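From: Hazem Gaber
To: zarko-users
Subject: Re: [zarko-users] hand pose labels on thin stacks, any better yet?
Time: 4:12 PM

> Back in March you wrote that the hand tracker lost the fingers whenever
> somebody held a pile of thin things, and that the policy trained on those
> clips grabbed one card and left the rest. Did you get anywhere? We see the
> same on our side with envelopes and I would rather not relabel everything
> by hand.
> Elow

Hi Elow, hi all,

Yes! We got somewhere, and I'm pretty excited, so forgive the length.

The short version is that we stopped asking the tracker for every fingertip on every frame. When people hold a stack, the far fingers are hidden behind it for most of the clip and the old labels were basically guesses. Zhong's idea was to predict one grasp for the whole hold – palm pose, opening width, and which sides of the stack are being pressed – and keep it fixed relative to the stack until the other hand makes contact. Fingertips only get used while they can be seen. It took an afternoon to write and I had argued against it for weeks.

We retrained on 2306 head-view clips of people sorting and boxing cards, same split as before, 5 seeds. Then we ran 200 trials on the arm pair. The single-card grab, which used to be our most common failure by a long way, dropped to 5 trials. I went back and watched all of those, and in each one the stack was fanned out before the gripper closed, so I think that's a separate problem.

The part I like best is the handover. The old model treated the second hand as noise until it touched something. Now the approach counts too: if the free hand is coming in open, the model learns to hold still and wait for it.

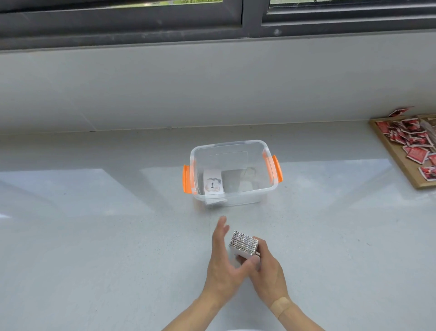
Clear boxes are still hard for us. The depth estimate goes through the wall and lands on whatever is behind it, so the placing step sometimes aims too deep. Grakley has a patch that masks the box from color alone and fills in the rim as a plane. It helps, but it's slow and it gets confused by window reflections on the table. I haven't merged it and I'd love for somebody with a different room to try it.

For your envelopes, I'd start with the hold labels and leave your fingertip labels alone. The script is in the tools folder on the main branch, under hold_labels, and it reads the old annotation format, so there should be no relabeling. Set the contact threshold a bit higher than the default if your stacks bend. Ours barely do, and I have no idea what paper that flops around will do to the width estimate!

If you can send me a few of your worst clips I'll run them tonight and post the overlays to the list.

Hazem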